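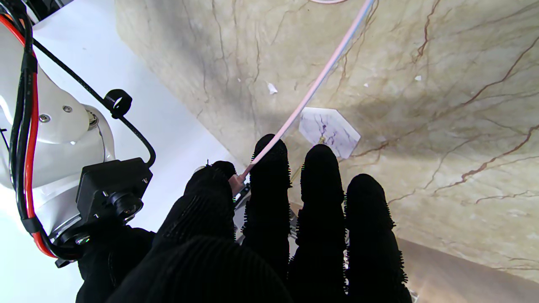

Flundau Hand Covers for Multi-Finger Robot Hands
Fabric covers and upkeep kit for robot hands used on stone, tile and other finished surfaces

Sold by Grestar
Page updated February 2019

Overview

The Flundau cover is a textured black fabric glove that fits over a jointed robot hand. It gives the fingertips some grip on small or thin items and keeps bare metal off the work surface. People use it for placing small tiles, picking up rods and pegs, and handling samples on benchtops that can't be scratched.

A cover is a wear part. It needs to be checked, cleaned and replaced on a schedule, the same as a suction cup or a filter. Most of this page deals with that, as we get more questions about care and safe use than about the product itself.

What a cover does not do

A Flundau cover is not a safety device. It does not lower the force a hand can apply, and it does not make a robot suitable for working beside people. If your risk assessment relies on limited force or speed, those limits must be set in the robot's controller and checked with the cover on. Fabric adds a little thickness and a little friction at the fingertips, and both can change the readings you took with a bare hand.

It is also not rated for cutting, heat, solvents or food contact. Do not use it to handle sharp offcuts.

What's in the box

One pair of covers, left and right
Wrist straps
Lint brush
Inspection card, for keeping with the robot
Fitting sheet

Replacement covers are sold singly. Please state left or right when you order.

Sizing

Covers come in 2 sizes. Standard fits most adult-sized hands with three or more fingers and a thumb. Large is for hands with thicker finger links or add-on tip sensors. Measure the widest finger link with a calliper and compare it with the fitting sheet before you order. A cover that is too big will bunch at the joints and can be drawn into the mechanism. A cover that is too small will pull back at the base of the fingers and leave metal showing.

Some designs leave part of the mechanism open between the fingers. That is normal on hands with wide finger spacing, but the open area has to be included in your pinch point review. Treat any gap with moving metal behind it as an uncovered hazard.

Fitting

1. Stop the robot and isolate the power. Lock out if your site procedure calls for it.
2. Straighten all the fingers and the thumb by hand if the drive allows it. If it doesn't, park the hand open before isolating.
3. Work each finger down to the tip before pulling the palm section on.
4. Fasten the strap at the wrist. It should lie flat and must not sit over a cable.
5. Check that any camera or sensor at the wrist has a clear view and that no fabric touches the lens.
6. Restore power and run the hand through its full range at low speed with everyone outside the guarded area.
7. Look for bunching, snagging and seams that have rolled around to the fingertip.

Repeat steps 6 and 7 after the first hour of work. New fabric settles.

Cables and wrist equipment

Cables that run outside the arm casing should be clipped so they can't reach the fingers in any pose. Leave enough slack for full wrist rotation, then test it at both ends of travel. A loop that looks fine with the arm parked may catch once the wrist turns. Clips should be checked whenever the cover is changed. Where red and black power leads share a path with a sensor cable, secure both and keep them clear of the wrist strap.

Housings fixed near the thumb side need extra care. Move the thumb slowly through its whole range and confirm that the fabric doesn't rub on the housing or its fasteners.

Good practice on stone and tile

The textured fabric holds dust and grit. On polished marble this matters more than the metal would, as one grain under a fingertip can leave a line across the slab. We suggest the following.

Wipe the surface before work starts and again at each change of task.
Pick up chips, paper scraps and specks by hand or vacuum with the robot stopped.
Brush the covers over a bin and well away from the bench.
Keep one set of covers for dusty jobs and another for finished surfaces, and mark the cuffs.
Set the approach height for the covered hand. Do not reuse bare hand values.
Hold thin rods by the fingertips at the lowest force that keeps them steady, and keep the free end clear of the arm and its cables.

Fibres do shed from new covers. If loose fibre is a problem for adhesive or grout work, wash the covers before first use.

Inspection and replacement

Look over the fingertips at the start of each shift. Replace the cover if you find a hole, an open seam, a hard or shiny patch, or any thread long enough to wrap around a joint. Do not trim a loose thread and carry on. A trimmed seam will keep opening.

Replace all covers after 40 hours of contact work on stone, or 1,000 grasps if your controller keeps a count, whichever comes first. Light handling on smooth plastic or painted board is easier on the fabric, and you can set your own interval once you have records to base it on.

Write each change on the inspection card with the hand (left or right), the reason and the hours run.

Washing

Cold machine wash in a mesh bag, mild detergent, no softener. Hang to dry. Do not tumble dry or iron. Covers must be fully dry before refitting. Discard after 5 washes.

Standards

Your robot cell should already have a risk assessment done to the standards that apply where you operate. Changing what covers the hand is a change to the end effector, so the assessment should be reviewed and the review recorded. Covers carry no certification of their own and we don't supply a declaration for them.

Related items

Kundenberg cable clips, ring type, black
Jayawardena benchtop edge guards
Flundau spare wrist straps

Returns

Unused covers can be returned in the original bag. We can't take back covers that have been fitted, including for a sizing trial. If you're between sizes, send us your finger link measurement and the hand model before ordering.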